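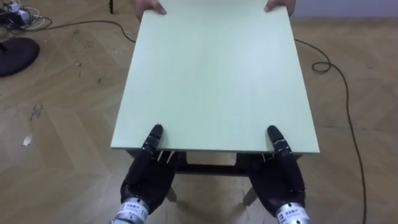
April, bench room, morning

Green top off its frame at last. The bolts on the window side came out like they'd been waiting to be asked. The ones on the wall side had been put in by someone with a grudge, and I had to go and find the long-handled key, which was in the drawer labelled "long-handled key". First time for everything.

The question today was whether to keep the mint-green top on the dark frame or swap it with the scratched grey one from the Kanum bench. Hilde Mertens wants the green one for sorting small parts, on the grounds that you can see a black washer on it from across the room. I wanted it for glue-ups. We are both right and Hilde got here first.

Notes on lifting, for whoever does this next:

Carry it flat, one at each end. Tipping it on edge looks cleverer and gets you as far as the doorway, where the corner finds the paint. See the doorway.

Hands in from the corners. The corners are square and quite sharp enough to be remembered through a sleeve.

Agree which way you're going before you lift. We have a history here.

Set it down on the battens and not on the floor. The floor has grit in it whatever the sweeping rota claims.

10.40. Frame checked while it was bare. One foot was wound out further than the others, so the table has been rocking since it arrived and we have all been blaming the floor. I take back what I wrote about the floor in the last book, though only that part. Wound the foot in, put the level across both ways, happy enough. There was also a folded bit of cardboard stuck to the underside of that foot, from a Segers box. So somebody did know, and chose cardboard.

Bolt holes in the top: one is chewed. The insert turns with the bolt if you're heavy-handed. Ran a bit of epoxy round it and left it under a weight (the Tritasico catalogue, finally earning its shelf space). Do not tighten that one until tomorrow. I have put tape over the hole with DO NOT on it, which in this room tends to be read as an invitation.

Surface: wiped with warm water and a drop of washing-up liquid. No solvent please. I tried the orange stuff on an offcut of what I think is the same board and it left a dull patch that didn't polish out. The offcut is on the shelf above the sink if you want to be sad about it.

Afternoon. Looked into buying a second top to match, so that Hilde and I could stop being polite to each other. Drandholm still do that green. Quote for the one top is 2,129, or 3,466 for a pair with delivery, and 10 weeks either way. I read the figure out loud and the subject was dropped. The grey one will do for glue.

Still to do:
- tighten the good bolts, leave the taped one alone
- 5 new washers for the wall side, the old ones are dished
- felt pads for the Kanum bench
- touch up the doorway
- return the long-handled key to its drawer, so that we can say it happened twice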